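Returning to Regular Exercise After Cardiac Rehabilitation
28 December 2023

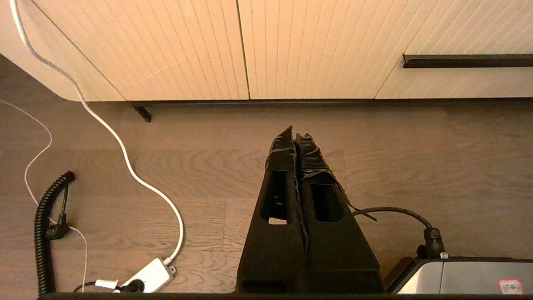
Two black fingers with ragged tips, held close together.

Completing a supervised cardiac rehabilitation program is a significant achievement, and it leaves the participant with a practical question. The sessions end, the monitoring equipment stays at the hospital, and the weekly schedule is once again a private matter. I finished my own program at the Muvholm outpatient center in April, at the age of 59, and I have been asked by several readers to set down how the following months were organized.

The discharge plan was brief. It called for walking on most days of the week, light resistance work twice a week, and a review with the cardiology nurse after the summer. It also listed the symptoms that should bring any session to an immediate stop: chest pressure, unusual shortness of breath, dizziness, or an irregular heartbeat. I keep that sheet on the inside of a kitchen cabinet door and have read it more often than I expected to.

Walking was resumed at a modest level. My first route was a loop of roughly 800 yards past the Usten library and back, completed twice with a rest on the bench between circuits. By late summer I was covering the full river path without stopping. The pace was governed by the talk test, meaning that I should be able to hold a conversation at all times.

Resistance work proved harder to maintain. The Nomura Community Gymnasium offers a class for adults with heart conditions on weekday mornings, with a maximum of nine participants and an instructor trained in cardiac exercise. Attendance requires a signed clearance from a physician — mine took three weeks to arrive, and I would advise others to request the form before the final rehabilitation session.

Readers have also asked about record keeping. I use the Plidero logbook, a plain paper booklet with one line per day for activity, resting pulse, and remarks. My resting pulse was 56 this morning. The remarks column has been of greater value than the numbers, particularly in October, when a change in medication left me tired for several days and the entries allowed the nurse to match the dates.

These arrangements were made for one patient and should not be adopted without medical advice. The gymnasium is closed until after New Year's Day, and the morning class resumes the following week. Clearance forms may be left at the front desk.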